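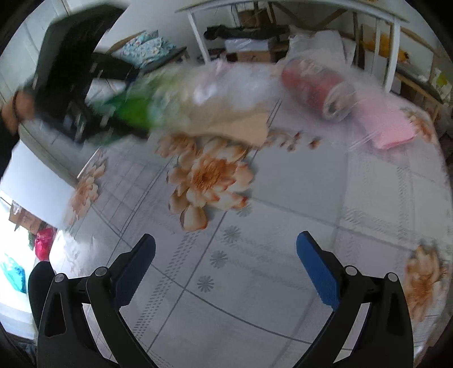 Figure 2. Flowered cover with peach blossoms over thin gray lines.

4.2 Soft surfaces as resting places

When we began the Zerthorpe visits we expected shelves and drawers to take up most of our attention, and we had drawn up our forms with that in mind. What kept catching our eye, though, was the large patterned cloth - spread wide, easy to reach, and very often the first place a handful of small things was put down. Of the 837 resting places noted across 185 homes, a good many were covered in fabric of one kind or another, and we came to look forward to them.

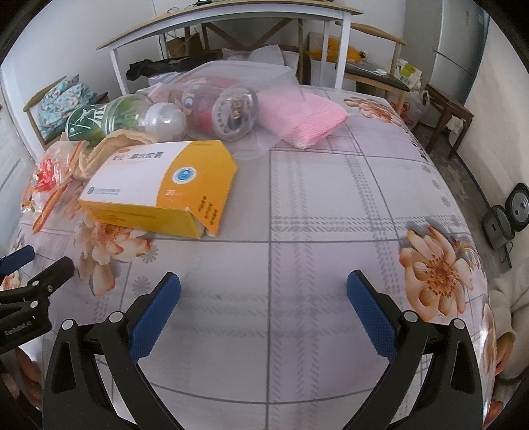 Medicine boxes, snack packets, paper bags and folded towels tend to end up side by side on such a cover, and we grew rather fond of these mixed little gatherings. Mulligan, who did the early coding, wanted to file each item by its use (medicine, food, washing), while Hajji preferred to treat the whole cluster as one unit. We settled on keeping both codes, a slow business but a friendly one, and it took us through most of February. Printed flowers gave us some trouble as well, for a small pale packet can be hard to pick out against a big blossom, and eight of our sheets had to be gone over a second time before the two coders agreed.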